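Häufige Fragen zur Schreibwerkstatt Zacharias

Stand: 2. Juli 2024

Für wen ist der Kurs gedacht?
Für alle, die an einem ersten Roman arbeiten und mindestens ein Kapitel fertig haben. Eine Veröffentlichung muss niemand vorweisen. Wer bisher nur eine Idee hat, ist im Grundkurs »Anfangen« besser aufgehoben.

Wie bewerbe ich mich?
Schicken Sie uns eine Textprobe von höchstens 300 Zeilen und eine kurze Inhaltsangabe, in der auch der Schluss verraten wird. Ein Lebenslauf ist nicht nötig. Die Proben lesen Liette MacLeod und Krešimir Dimitriou, und zwar beide jede Einsendung.

Welche Genres nehmen Sie an?
Alle erzählenden Formen, also auch Krimi, Fantasy und Jugendbuch. Lyrik und Drehbücher können wir nicht betreuen. Bei autobiografischen Texten kommt es auf den Einzelfall an – fragen Sie im Zweifel vorher nach.

Wie läuft ein Kursabend ab?
Pro Abend werden zwei Texte besprochen. Die Gruppe bekommt sie eine Woche vorher und liest sie zu Hause. Wer an der Reihe ist, hört zuerst zu und stellt am Ende eigene Fragen. Danach gibt es eine Schreibübung, deren Ergebnis man nicht vorlesen muss.
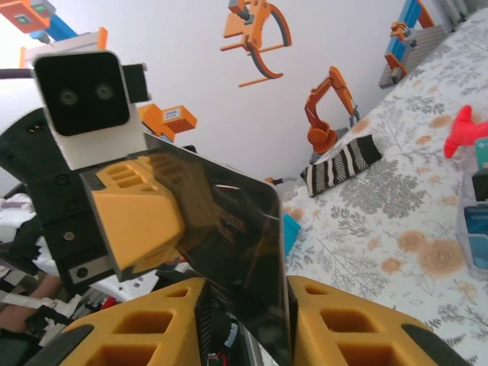
Wie lang darf ein Kapitel für die Besprechung sein?
Höchstens 15 Normseiten. Längere Kapitel teilen Sie bitte selbst und geben an, welcher Abschnitt besprochen werden soll. Den Rest können Sie in drei Sätzen zusammenfassen.

Muss ich in der Normseite schreiben?
Beim Schreiben nicht, beim Einreichen schon. Eine Vorlage bekommen Sie mit der Zusage. Bitte keine eigenen Schriften und keine Kapitelbilder.

Was kostet die Teilnahme?
Das Semester kostet 300 Euro, davon sind 100 Euro bei der Anmeldung fällig. Ratenzahlung ist nach Absprache möglich.

Was passiert, wenn ich fehle?
Ihr Besprechungstermin kann einmal getauscht werden, sofern jemand aus der Gruppe einspringt. Das organisieren die Teilnehmenden untereinander. Kursgebühren erstatten wir für einzelne Abende nicht.

Vermitteln Sie an Verlage oder Agenturen?
Nein. Im November spricht Ga-eun Kwak einen Abend lang über Exposé und Anschreiben, Manuskripte nimmt sie dabei nicht entgegen.

Wem gehören die Texte?
Ihnen. Für unsere Anthologie »Plalia« fragen wir jedes Mal einzeln an. Die letzte Ausgabe hatte 56 Seiten und ist vergriffen. Fremde Texte aus der Gruppe dürfen nicht weitergegeben werden, auch nicht auszugsweise.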